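Mutinport Platform Programme
Progress report to the Clandden Fund
Reporting period ending February 2025

1. Position at the end of the period

The programme covers the move of the Mutinport operating software from version 3 to version 4 on wall panels, handsets and the desktop client. Work on the handset and desktop builds is complete and both have passed acceptance. The wall panel build is five weeks behind the plan agreed in August. The delay is confined to the update service and does not affect the other two builds.

Spending is within the approved amount. No change to the total is requested. One change to the timing of payments is set out in section 6.

2. Work completed

The shared settings store, code name Reuter, replaced the three separate stores used in version 3. A user who changes a language, time zone or text size on one device now has the change carried to the others at the next sync. Conflicts are settled by the later timestamp. The earlier method, which asked the user to choose, has been withdrawn.

The notification centre was rebuilt. Messages are grouped by application, and the lock screen shows the newest item in each group. Battery use on the handset fell slightly against the version 3 baseline, within the limit set in the grant agreement.

The public programming interface was frozen at revision 34. Outside developers were given the release notes and a migration guide. Applications built against revision 33 will run without change. Those built against anything older need to be recompiled, and the build tool now gives a warning to that effect.

3. Testing

The closed beta ran on 400 devices. Testers filed 246 reports, all of which have been read and sorted. Of these, 16 were classed as blocking. Thirteen blocking faults are closed and retested. The remaining three all concern the wall panel:

Update stops at the verification step when the panel has less than the minimum free storage.
Clock shows the wrong hour after a restart if the network is not available.
Screen reader skips the second row of the home page.

The first has a fix in review. The second has been traced to the order in which services start, and a fix is being written. The third is reproducible but its cause is not yet known.

4. Delay to the wall panel build

The update service was to be supplied as a finished component by Grarnley. The first delivery did not meet the specification for rollback: a failed update left the panel on a partial image. A second delivery corrected this but raised the storage requirement, which led to the first fault listed above. We have since taken the rollback code in house. Grarnley continues to supply the download and signing parts, which work as specified.

The revised plan allows three weeks for the fixes and two weeks for a repeat of the acceptance tests. No slack remains after that. If the screen reader fault is still open when the tests begin, the build will be held back, as accessibility is a condition of the grant.

5. Risks

Supply of the older panel hardware for testing is limited. Two units have failed and replacements are second-hand. The signing certificate expires before the planned release and must be renewed first; the request has been submitted. Translation of the new help pages is on schedule, although the Welsh text has not yet had its final check.

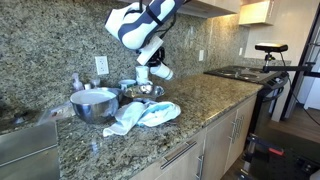 Figure 1. Arm and gripper at a kitchen counter.

6. Finance

The third payment was tied to acceptance of all three builds. We ask that it be split, with the handset and desktop share released now and the wall panel share released on acceptance. The sum is unchanged. A breakdown by work package is given in Annex B.

7. Next period

Close the three blocking faults. Repeat acceptance on the wall panel. Renew the signing certificate. Publish the desktop client to existing users in stages, starting with those already on the latest version 3 release. Send the draft support plan to the Fund for comment before the wall panel release date is confirmed.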